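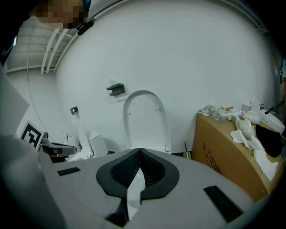
Changing the toilet seat, second attempt

Jul 19, 2023

In the spring I wrote that our toilet seat was moving to the left each time somebody sat down on it. Several readers gave me advice, and most of it was the same: open the lid, tighten the screws, finished. I did this four times. After the fourth time I understood that the rubber pieces under the hinges were hard like stone and could not hold anything anymore, so I decided to buy a new seat.

I must say that I am not a handy person. I grew up in a rented apartment where for every dripping faucet a man came with a bag. When Till and I moved to Galtow, we had to learn these things ourselves, and Till is better with bicycles than with bathrooms.

My first mistake was that I bought the seat before I measured. In the store all seats look the same, and I took a white one from Bunder because the lid was closing slowly and without noise. At home it was too short. It left a strip of the bowl free in the front, like a hat for a child on the head of an adult. The store took it back, but I had to drive two times, and the lady at the counter looked at me in a way that I will remember.

So now I measure. If you want to do it also, you need three numbers. The first is the distance between the two holes in the back, from the middle of one hole to the middle of the other. The second is the length, from the line between the holes to the front edge of the bowl. The third is the width at the widest place. Write them on paper and take the paper with you. I wrote mine on my hand and then I washed my hands.

With these numbers I went to a smaller shop, where a Mrs. Carola Engelhardt helped me. She asked if our bowl is round or more long, and I did not know that this is a question. She put several seats upright against the wall so that I could compare the shapes, and standing like this the difference is very easy to see. I chose a plain one from Tallano for 60 euros. There was also one from Whitlock for 40, but its lid felt thin when I pushed on it with my thumb, and I had enough of things that move.

Taking off the old seat was the worst part. The nuts are under the bowl, behind, where you can't see them, and you must lie on the floor with your cheek near places where you don't want your cheek. One nut was plastic and turned immediately. The other one was metal, with rust, and it did not turn at all. I sprayed some oil on it, drank a coffee, and tried again after lunch. Then Till held the screw from above with a big screwdriver while I turned from below, and we said some words to each other that I don't translate.

When the old seat was gone, I cleaned the area around the holes. I had never seen this part of our toilet before – maybe it is better so. A small brush is good for it, because a cloth does not go into the corners. Let everything dry before you put the new rubber rings on, otherwise they slide.

The new seat needed perhaps a quarter of an hour. You put the screws through the holes, you tighten the nuts only a little, and then you close the lid and look from the front if it sits in the middle. Only after this you tighten them completely, by hand. Mrs. Engelhardt told me not to use a wrench on plastic nuts, and also never to stand on the lid to change a lamp. I have done this for years, so I bought a small step too.

It has been on the bowl for two weeks and it does not go to the left. The slow closing works well, but our guests don't know it, and they stay and push the lid down with the hand. My mother-in-law pushed so hard that I heard it in the kitchen. I have now put a little note on the wall – "Please let it fall by itself" – and Till finds the note ugly.

In August I want to change the seal of the shower door. If somebody knows how to remove old silicone without scratching the glass, please write to me below. I have tried vinegar already, and it only made the bathroom smell like salad.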